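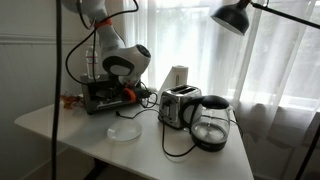
Toaster oven on the white table by the window

wenotside_kez wrote:
Hi all, long time reader, first post in the small kitchens section. We're in a rental in Wenotside with a kitchen you can touch both sides of at once, and the oven that came with it has been dead since November. The agent keeps promising someone will look at it. So I've been cooking for 2 people in a little black toaster oven and I'm starting to think I might not want the big one back??

Anyway, my actual question. Does anyone bake proper bread in one of these? Toast and roast veg are no drama, and I did a tray of Anzacs last weekend that came out a lovely colour, but my loaves keep burning on top while the middle is still gluey. I'm using my nan's recipe, which just says "hot oven until done". Thanks Nan.

flatwhitefiona wrote:
Welcome! Foil hat. Tent a bit of foil over the loaf once the top has the colour you want and leave it in for as long as it needs. Keep it well clear of the elements though. I do a small sandwich loaf every week this way. Also make half the recipe, a full-size loaf is sitting way too close to the top.

Ibsa Tufa wrote:
Half the recipe, yes. Foil, I'm not convinced. You lose the crust and you end up with something pale and sweaty down the sides. I'd turn it down 20 degrees and bake longer. And buy an oven thermometer, they're cheap as chips and the dial on those little ovens is a rough suggestion at best. Mine was out by heaps when I finally checked.

flatwhitefiona wrote:
My crust is fine thanks Ibsa :) You only put the foil on for the last bit.

grondach_gaz wrote:
Can I be the grump? I went down this road when we lived in the caravan at Grondach. Two years of fiddling with foil and pizza stones and what have you, and then I bought a second-hand bread machine and never looked back. Those bench ovens are great for cheese on toast and reheating a pie. For bread you want something with a bit of mass to it. Every time you open the door all the heat falls out.

Also check what else you've got on the same power point. Ours pulled close to 2,000 watts and if the kettle went on at the same time, bang, off to the switchboard in your slippers. Straight into the wall, no power boards.

wenotside_kez wrote:
Haha yes, I've met the switchboard. Kettle has been moved to the other side of the room.

Don't really want a bread machine Gaz, there's nowhere to put it! And I don't like the hole in the bottom of the loaf.

Bezawit Beyene wrote:
Flatbreads! Or rolls! I don't know why everyone goes straight for a big loaf. I split my dough into 100 gram balls, let them puff up on the tray and bake them all together, and they're done before the tops have a chance to burn. They freeze really well too - I pull a couple out at night and they're ready for lunches. If you've got a cast iron pan that fits, preheat it in there and do pita. My kids fight over them.

grondach_gaz wrote:
Rolls are cheating but I'd eat them.

Ibsa Tufa wrote:
Rolls are a good idea. I still say get the thermometer first, otherwise you're guessing with those as well.

wenotside_kez wrote:
Okay, update! Did Bezawit's rolls tonight, turned down 20 like Ibsa said. Two of them at the back went a bit dark but they're cooked right through and I've eaten three with butter standing up at the bench. Thermometer is on the shopping list. Will try the half loaf with the foil hat next and report back, Fiona.

flatwhitefiona wrote:
Turn the tray round halfway and the back ones won't catch. Looking forward to the loaf!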